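Clearing out the shelves: the little brown box finds a use

Those of you who have been to the Avulholm rooms lately will know that we have been having a good old sort-out, and thank you to everybody who took something home, or brought something back (the cake tins were much missed!). It is slow work, partly as every shelf seems to start a conversation, and Deolinda Aguiar and I can lose a whole morning over one bundle of tablecloths.

The thing most people have asked me about is the wooden box with the drawer. It came to us with the bits and pieces from Adelino Vieira's old shop, and for years it sat behind the tea urn holding spare fuses and a great many dead biros. I gave it a wipe with a barely damp cloth, rubbed a scrap of candle along the runners, and left it by the window for 2 days with the drawer pulled out to air. I do like the dark grain on it, which has a scorched look - my grandmother had a bread bin very much like it.
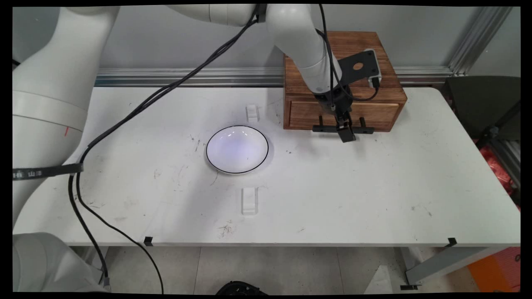 The wooden box with its drawer shut, at the back of the table, and one of the white plates with the thin black rim.

The plan is for the box to live on the serving table from now on, with the teaspoons in the drawer and the sugar on top. Darcy Hollis would prefer it for the raffle tickets, and we had quite a lively chat about that over the washing-up, but teaspoons have it for the time being. If the drawer sticks in damp weather, please don't tug at it. A little more candle wax will see it right.

As for the plates, we are keeping the white ones with the black line round the rim, as they stack nicely and go with everything. The flowered ones are free to anyone who would like them, and so are the odd saucers, which do very well under plant pots. They are in the crate by the coat hooks and will stay there until 13/02/2022, when Custódio Mendes is taking whatever remains to the charity shop in his van.

We are still short of tea towels, and a decent bread knife would be very welcome too. Please leave anything of that sort in the kitchen with your name on it, or give me a ring first if it's large.

Judite Patrício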